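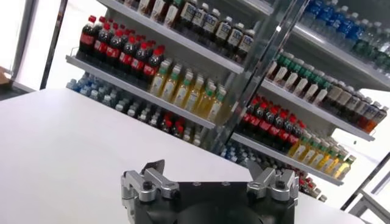 The Pronenari drink shelf started out as a store fixture, and it still has the good manners of one. Everything you put on it faces forward and stays in its own row, so whoever walks up can find what they want without moving six other things first. The shelves are white with a metal lip along the front, and a clear upright divider keeps one section from wandering into the next — cola with the red caps on its side, pale tea right next to it, and each row easy to pick out from across a room. Each shelf holds up to 22 pounds, and the height can be changed without tools.

We carry it with its natural companion, the Disska work table. Plenty of our customers run small shops where the same corner has to do for drinks, folding and wrapping, and a plain white top suits all of that very nicely. 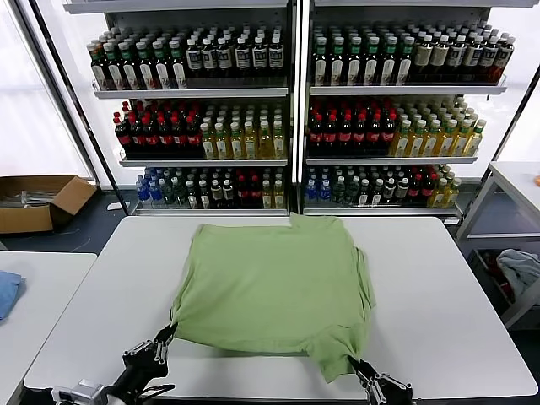
Disska table with a green T-shirt, two three-tier shelf units behind.

The top is smooth from edge to edge, which you will appreciate the first time you slide a folded shirt across it and nothing snags. We tested the finish with 3,000 wipes of an ordinary damp cloth and were very happy with how it held up.
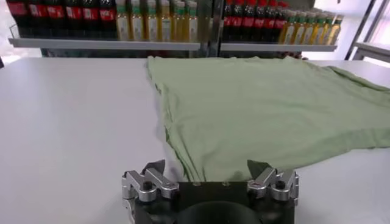 It also takes well to soft, rumply things like cotton knits, which need a bit of room to be spread out before you can square them up. If you fold a lot, we'd suggest the longer Lalex top, which adds 15 inches and fits the same legs.

Delivery is free on orders over $100, and the table and shelves travel in separate boxes, so please don't worry if one turns up a day ahead of the other. 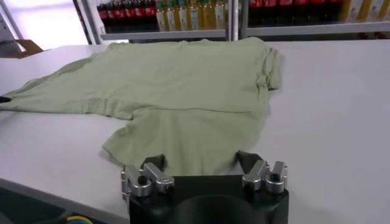 Assembly is friendly enough for one person, though a second pair of hands is welcome when you turn the table upright — it is heavier than it looks! Spare dividers and shelf lips are kept in stock all year.

Filed under: Shop Fixtures, Tables, Drink Display

Related items
Lalex long table top
Nigatu folding stool
Pronenari spare divider, clear
Disska leveling feet, set of four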